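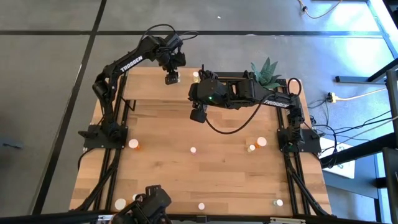

Duno Open: Entry and Match Rules FAQ

Entry

Who can enter the singles draw?

Any player with a current club rating. Players without a rating may enter qualifying only. Juniors may enter the main draw with written consent from a parent or guardian, sent with the entry form.

How are the places allocated?

The main draw has 32 places. One is held for a wild card and the other 31 go to direct entries and qualifiers in rating order. Ratings are read on the day entries close and are not updated afterwards, even if a result from another event comes in late.

When do entries close?

At 7 pm on the last Sunday before the event. Late entries go on the alternates list in the order received.

Can I play singles and doubles?

Yes. You may be called for doubles on the same day as a singles match. The minimum rest between them is one hour, or 30 minutes if the first match lasted less than an hour.

Format

What is the match format?

Singles matches are the best of 3 tie-break sets with advantage scoring. At six games all, a tie-break is played to 7 points, with a lead of two needed to win it. Doubles uses the same format, except that a match tie-break to 10 points replaces the final set.

Which courts are used?

Pisement courts 1 to 4 are acrylic hard courts and are used for the main draw. Qualifying is played at Birhane, on an older and slightly slower hard surface. Players in both stages should check the order of play for the venue - it can change overnight.

Which balls are used?

Pressurised balls, four to a match. New balls are supplied for a final set in the semi-finals and final only.

Withdrawals and delays

What happens if I withdraw?

Before the draw is made, the entry fee is refunded in full. After the draw there is no refund unless a medical note is provided. Your place goes to the highest alternate who has signed in at the desk.

What if it rains?

Matches stop at the referee's call and resume from the same point score. If play is not possible by 4 pm, remaining matches may be moved to the Altilik indoor courts, with the same scoring.

Prize fund and appeals

Is there prize money?

The singles fund is £1,000, split between the winner, the runner-up and the losing semi-finalists. Doubles has trophies only.

Who decides disputes?

The referee, Ibsa Gebru. Decisions on fact are final. Questions about the rules must be raised before the next point is played.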